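Gilmartin Big Sheet Dry-Erase Panel: three months on the kitchen table

I bought the Gilmartin panel in July, mostly out of desperation. We homeschool two kids, I plan a community garden on the side, and every flat surface in the house had disappeared under scrap paper. I'd already been through a roll-up whiteboard film (curled at the corners within days, never flattened again) and one of those glass desktop boards, which looked terrific and squeaked so badly the dog left the room. So I went into this one with low hopes, and I have ended up using it every single day.

It's a plain panel with no frame, no marker tray, no magnets and no mounting holes. You put it down where you want to work and pick it up when you're done. If you want something handsome for a home office wall, keep looking! What I wanted was a big piece of scratch paper that never runs out, and for that it's wonderful.

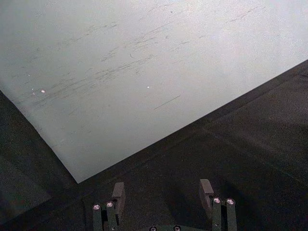 The first thing I noticed was how different it feels to write flat instead of standing at a wall. My handwriting on a wall board has always been dreadful, sloping off downhill after four words. Flat on a table I can rest my whole forearm and write small, and small writing changes what you can fit. I got the full fall planting plan for the garden on one side, all 16 beds with what goes where and what follows it, and still had a strip left for the seed order. My son does long division on it next to me, and we can each take a corner and not bump elbows.

Markers matter more than I expected. The Prulum fine tips are the best I've tried on it: dark line, very little smell, and they come off with a dry cloth even the next morning. The Ditalum chisel tips are juicier and the colors are gorgeous (the green especially), but leave them on for a weekend and you'll be rubbing. Red is the worst for this in every brand I own. I've stopped using red for anything that's staying up longer than an afternoon, and I don't miss it much.

For cleaning, I do a dry microfiber cloth daily and a damp one with a drop of dish soap when it starts looking cloudy, then dry it right away. Please don't use the rough side of a kitchen sponge. I did it once, in a hurry, trying to get old red marker off, and I was sorry. The surface is tougher than film but it isn't glass, and if you work on it hard it will pick up scuffs. Mine don't stop the marker from writing cleanly, though ink does hang on a little longer in the worn areas.

My friend Etelka Katona has the same panel and treats hers far better than I treat mine. She teaches an adult sewing class over in Treretthorpe and drafts pattern pieces on it at full size, then traces them off onto paper once she's happy with the curves. I'd never have thought of that. She says the matte finish is the selling point for her, as her old glossy board threw the ceiling lights right back in her eyes. I agree with her there. I can sit under our kitchen pendant in the evening and read everything on it without tilting my head around.

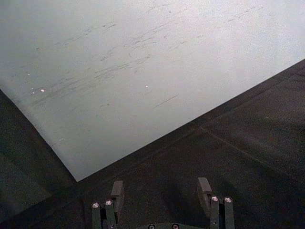
Now for the grumbles, because there are a few. With no rim, there's nothing to stop a marker from rolling off onto the floor, and ours do it constantly. A pencil cup helps if you remember to use it. The panel also slides on a bare tabletop when you lean into it. I cut four squares of rubber shelf liner and stuck them under the corners, which fixed it, but I do think a panel at this price could come with some little feet. And the corners are pointy! I've caught my hip on one coming around the table more than once. A dab of sandpaper would take care of it and I keep meaning to.

Storage was my other worry before I ordered. Ours goes upright behind the pantry door, and so far it hasn't warped or bowed. I'd keep it away from a radiator, just to be careful. Carrying it takes two hands, though my ten-year-old can manage it if somebody holds the door.

I've been asked whether it would work as a wall board. I suppose you could use adhesive strips, but I wouldn't trust it over a bed or a couch, and you'd lose what I like best, which is sitting down to it with a cup of coffee and spreading out. For lists you only glance at, a cheap framed board is fine.

Would I buy it again? Yes, and I probably will, so the kids can have their own and I can leave the garden plan up through the winter. If I do, I'm trying the next size down for them.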